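The Tray on the Table
By the Farnside Newsletter desk
May 2023
2 min read

Many readers wrote to us after the last item, in which we asked how you keep the small things of the house together. The most common answer was a tray. I was glad to read it, because I also use one, and in my opinion it is the cheapest furniture a person can buy.

My rule is simple. The table is cleared first, completely, and the tray comes back before anything else does. I leave it empty for one evening. The next day I put in it only what I had to look for in the meantime: keys, a pen, the bus card. After 7 days I take out what I did not touch.

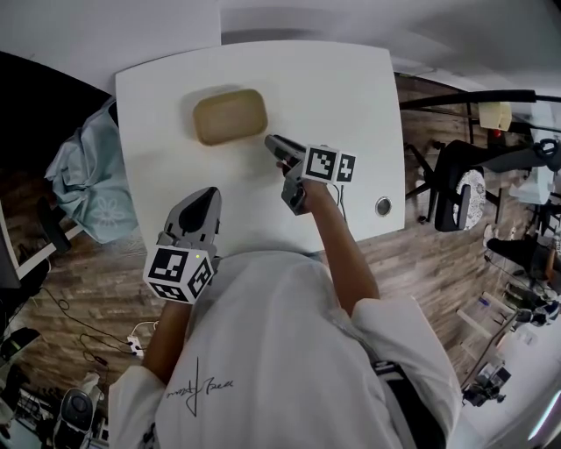 Does the tray need a rim?

A low one is enough, so that coins and pens stay inside when you carry it to another room. I also prefer rounded corners, which are easier to wipe. A tan tray with a plain inside goes well on a white table, and you notice quickly when it becomes too full.

The shop in Cirley has trays of this kind again, and the market in Nkosi Street sells them used. Please measure your table before you go. I did not do it the first time, and my tray was so long that it had to live on the floor beside the bed.

In September we will write about drawers.

Comments (3)

wadirov_reader: I tried the empty evening. My husband put the mail in it after ten minutes.

plum41: Do you wash yours or only wipe it? Mine has a sticky place in one corner.

hallway405: We keep two, one for keys and one for medicine. Please write about shelves also.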